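Budget for second set of hand-held grippers – repair or replace?

Forum > Small Labs and Workshops > Equipment and Purchasing

kwau_bench
Posted March 23, 2025

Hello all. I am planning the equipment budget for our group and I would like to hear from people who have already made this kind of purchase. We collect demonstrations with hand-held grippers, mostly desk tasks: putting pens and markers in an organizer, taking them out, moving small stationery from one place to another. The demonstrations are later used for an arm we bought from Ernadar.

We have two hand-held units now. The next project starts in September and our plan asks for 298 demonstrations for each task, with 16 tasks. I have money for one of the following, but not for both:

Option A: two more complete units from Bruvley, with the service plan.
Option B: one more unit, plus a good stock of spare finger pads, inserts and screws, and we do the maintenance ourselves.

My supervisor prefers A. I prefer B, but I am not very sure. The pads are the part which suffers most in our work. We change a pair after 80 hours of use, and the ordering takes long.

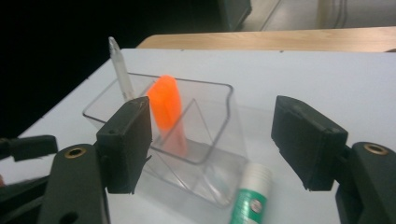 The other thing I must put in the plan is the objects. Last year I wrote one line for "stationery" and it was too small. Clear acrylic is also more expensive than I expected when you want several organizers of the same model, and the shop stopped selling ours. Did somebody buy a big stock at the beginning? Or do you accept that the objects change in the middle of the project?

Thank you for any advice.

Kai-wen

---

tu_ih
Reply #1

Option B, without doubt. We had a service plan in my former lab and each repair meant that the unit was away for 17 days. During this time the student was sitting and waiting. A person with a screwdriver and a box of pads can do the same work before lunch.

For the objects, buy everything on the first day. Glue sticks and highlighters also, because the company changes the label or the cap and then your old and new data look different.

---

Iwasaki_S
Reply #2

I do not agree with tu_ih about the objects. If the model only ever sees one highlighter, it learns this one highlighter. We give a small amount every month for new objects and we want them to be different. A fixed set is good for the evaluation only. So I would write two lines in the budget, one for a fixed set that stays in a closed box, and one for objects that change.

About the grippers I am more on the side of your supervisor. Do you have somebody who will really do the maintenance? In our lab everybody said yes and then it was always me.

---

tu_ih
Reply #3

Iwasaki, the two lines in the budget is a fair idea, I take back half of what I said. But please keep the containers constant. A transparent organizer is already difficult for the camera. If you change the container and the pens together, you cannot know which one caused the problem.

---

kwlau
Reply #4

Kai-wen, two questions before you decide.

1. How many people collect at the same time? If you have only two people, four units will stay on the shelf.

2. Did you ask the price of the threaded inserts separately? We buy ours from Alico and they cost very little. What costs is the body, when an insert is pulled out and the hole is too wide for a new one. For this reason I would keep one spare body of each side – left and right are not the same part in most designs, and people order two lefts by mistake. I did it.

---

kwau_bench
Reply #5

Thank you, these are useful questions.

We are two people collecting, and a third one will come for the new project. So three units is the correct number for the hands we have. I had not calculated it from this direction.

The maintenance would be done by me and Chun-yin. He already repairs our other tools, so I think the danger that Iwasaki describes is smaller for us, but I will ask him before I write his name in the plan.

I did not ask about the inserts. I will write to Alico tomorrow.

---

Iwasaki_S
Reply #6

With three collectors I would still want a fourth unit as reserve. A spare body is not a calibrated unit. You must calibrate again after the change, and please put those hours in the plan too. They are forgotten in every budget I have read.

---

kwlau
Reply #7

True for a body. For pads we only do a short check with the fingers closed and continue. Maybe Bruvley will sell the fourth unit later at the same price if you ask to have it written in the quotation. They did it for us, but we had to ask two times.

---

kwau_bench
Reply #8

I will ask for it in the quotation. For now the plan is B, with one spare body for each side and two lines for objects as Iwasaki wrote. If my supervisor refuses, I come back here with his arguments.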